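Unit 7. Comparing finger pads on hand-held grippers

The pad comparison uses one gripper body and two pad types, ridged and flat. Ridged pads give the fingers more bite on loose knits and other soft goods. Flat pads give a larger contact area on cartons and wrapped bars. Both are fitted to the same Karkar body, so linkage and finger travel stay constant across runs.

Each pad type gets 200 grasps, 400 in total. The object set mixes soft and rigid items: socks, cotton, small boxes, wrapped soap. Log the object, the approach direction and the outcome. A grasp counts as held if the object stays between the fingers for the full lift and transfer. A slip that ends with the object still in the fingers is logged as held, with a note.

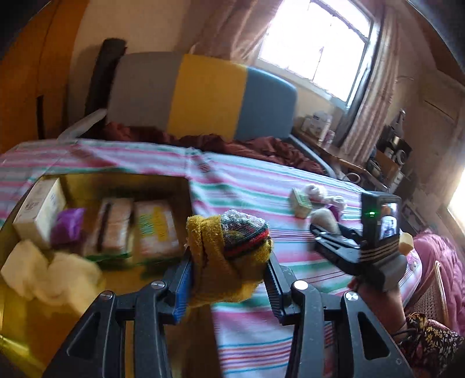 Soft objects need a separate closing rule. A rolled sock keeps compressing after first contact, so finger opening is a poor measure of grip. Close until the bundle stops rotating when the wrist is tilted, then record the opening. For boxes, record the opening at first contact.

The Drasirthorpe set holds 1,477 grasps, of which 74 were dropped from analysis for missing outcome labels. Do not merge it with the Flastdale runs. The pads there were worn, and the lift height was different.

Reading before the lab: Karppinen handout, section on pad wear.

Contact: Győző Simon, course office | Updated 6/9/26 | Back to top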